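About Us

Hi, I'm Laurinda Rebelo, and Skanex is the workshop I share with a handful of other people who like building robot arms more than they like going home for dinner. If you landed here looking for a company with a sales team, sorry! There's me, there's whoever is in the shop that evening, and there's a mailbox I check most mornings.

I started Skanex in my garage with 200 dollars, a bag of used servos and a very patient neighbor. My first arm was called Ivov. It could lift a sponge. It could also swing around without warning and knock over anything within reach, and for one whole winter that's pretty much what it did. I still have it, it hangs over the door, and new members get to hear the entire story whether they ask or not.

After the garage came the shop we have now, the back half of an old upholstery place (we still find tacks in the floor). Rent gets split between 11 members. Everybody has a key and a shelf, and the big tools belong to all of us. Some people come in to build robots, a couple of them make furniture, and one guy has been restoring the same boat motor for as long as I've known him.

The thing most of us work on together is Jin. Jin is a pair of arms bolted down along one side of a table, each with a two-fingered gripper on the end, and the goal is for it to handle ordinary kitchen stuff without anyone rearranging the kitchen for it. We picked making coffee as the big test, mostly out of greed. Taking a capsule off a stand is a horrible little job for a robot - the thing is small and shiny, and if you squeeze a hair too hard it shoots across the room. Then there's the lever, the glass, the tray. I figured the whole thing would take us a month. We're well past that, and I've stopped guessing!

Where are we today? The left arm is good with the glass on a calm day. The right arm is still learning the capsule stand, and I've been redoing its finger pads over and over (I'm on version 6, softer than the last one, and I like it so far). Cable routing is my other headache. Every time I get the bundle in the middle tidy, somebody needs one more wire in there, and I'm back under the table with a flashlight in my teeth.

Kivon is the software side. It's a small program that lets you move the arms by hand, save what you did, and play it back at whatever speed you dare. I wrote the first version and it was ugly. Better programmers than me have since rewritten nearly all of it, and the one piece of mine that's left is the stop button, which I'm very proud of. Please learn where it is before you learn anything else.

We run an open evening once a month, and you don't need to know a thing about robots to come. Bring something that's broken or half finished, or just come and watch. Membership is 30 dollars a month, and that gets you the key, the shelf and as much of my advice as you can stand. If you want to join, come to two evenings first, so you know what the noise is like - the boat motor is loud. The next membership spot opens in March.

What we don't do: we don't sell arms, we don't build to order, and we can't fix your robot vacuum (people do ask). If you're building something similar at home, though, write to me. I love getting those emails, and I'll happily tell you which parts I wasted my money on. I answer slower when I'm deep in a build, but I do answer.

Page updated 2020-02-19.
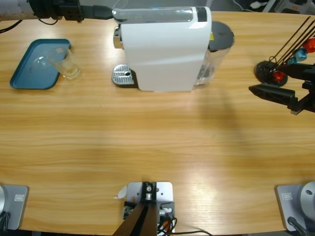

Jin's table, with the coffee machine, the glass on its tray and the capsule stand between the two arms.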